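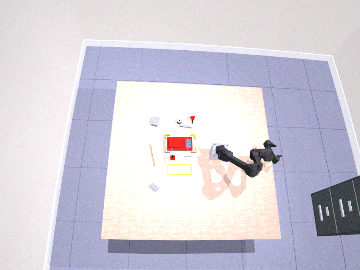
Cullby tabletop simulator: four months in

I teach an evening class in basic automation, and since March my students and I have been living with Cullby, the simulation package from Joma that gives you a robot arm, a table and a pile of little jobs to try. I paid for it myself, $370 for a one-year seat, so these are the opinions of somebody who felt it in the wallet!

The starter room is plain, with blue-gray tile and off-white walls, and I've grown fond of it. You get a black arm bolted to its base on a big wooden table, and the task board (the red device between the yellow corner markers) sits within easy view. The loose pieces are spread around it, blocks and a thin orange stick and so on, and you can shuffle them before each run. My student Tamara Costache shuffled hers so thoroughly that she spent a whole evening on one gray block, and she went home happy.

What I like best is the pace. Setup took me 20 minutes, most of it downloading, and the lessons that come with it are written by someone who has clearly stood in front of a class. The gripper opens and closes at whatever speed you set, and if you make a mess you press reset and off you go again. I ran roughly 200 attempts at one pickup job before I was satisfied with my own script, which says more about me than about Cullby.

Now for the grumbles. The lighting is harsh. From the high view the middle of the tabletop goes nearly white, and the white panel under the red device is hard to make out against it. Ivars Paju, who shares the class with me, turned the brightness down in the settings and that helped some, but it goes back to the default every time you load a room. The shadows also overlap in odd angular patches, and they can confuse a beginner's vision script.

Support answered my email in two days, very kindly, and said a lighting fix was on the list. I'll renew either way, though I do wish they sold a classroom bundle.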